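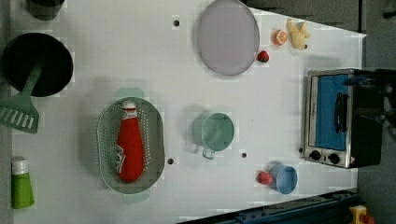 Durnthorpe Publishes Setup and Maintenance Procedure for Its Tabletop Kitchen Cell

DURNTHORPE, January — Durnthorpe today released the full setup and maintenance procedure for the Mabula cell, a single-arm manipulation station that works with toy kitchen objects on a white tabletop. The procedure replaces the short checklist issued with the cell and covers table alignment, arm reference, gripper care, object placement and fault recovery.

The document was written by Shinji Kinoshita, cell engineer, and reviewed by Kamala Warrier, who heads operations at the company's Pudham site. It applies to all cells running the current controller release.

Table and arm reference

The procedure starts with the table. The operator clears the surface, wipes it with a lint-free cloth and checks it for level in both directions before the arm is powered. Mounting holes in the top are left open and kept free of debris. They serve as reference points when the overhead view is registered to the arm's coordinates, and a hole that is partly filled will shift the result.

Registration is repeated after any of the following: a change of gripper fingers, a collision stop, a move of the table, or 304 hours of operation. The allowed error at each reference point is 2 mm. A cell that exceeds this figure twice in a row is taken out of service and the base bolts are checked for torque.

"Most of the faults reported to us as grasp failures were registration faults," said Kinoshita. "The arm went where it was told. The table had moved."

Object placement

The cell uses a mixed set that includes a frying pan, a slotted spatula, a colander with two handles, a mug, a plate, a toy toaster oven and small food items such as strawberries and a banana. The new procedure does not require a fixed layout. Items may be nested, as with a ketchup bottle lying in the colander, and a tool may project past the table edge if it is resting on another object.

The toaster oven is handled separately. It is placed at the right of the table with its window facing left, so that the door handle can be approached from the open part of the surface. Before each session the operator opens and closes the door by hand and turns both knobs through their travel. An oven with a stiff door is replaced — lubricants are not permitted on any object in the set, as residue transfers to the finger pads.

Gripper care

Finger pads are inspected at the start of each shift and replaced after 1784 grasp cycles or at the first sign of glazing. The pads are cleaned with a dry brush only. After replacement the operator runs the open-close routine 58 times with no object in the jaws and compares the motor current against the value stored at commissioning. A rise in current usually points to an overtightened pad screw.

Cable slack at the wrist is checked with the arm extended over the oven, the position in which the cable is most likely to rub.

Recovery after a stop

After a collision stop the operator moves the arm clear in manual mode at reduced speed, removes any object held in the gripper and records the joint positions. The session may not be resumed from the point of the stop. Registration is run first, and the session is restarted from the beginning.

"We wanted one document that a new operator could follow at the cell without calling Pudham," said Warrier. "The old checklist assumed you already knew the order of the steps."

Availability

The procedure is supplied to existing Mabula sites at no charge. Printed copies are shipped with replacement pad kits from the Clakby warehouse. Sites on earlier controller releases should update before adopting the new registration interval.

Media and technical inquiries: Durnthorpe Operations Office, Pudham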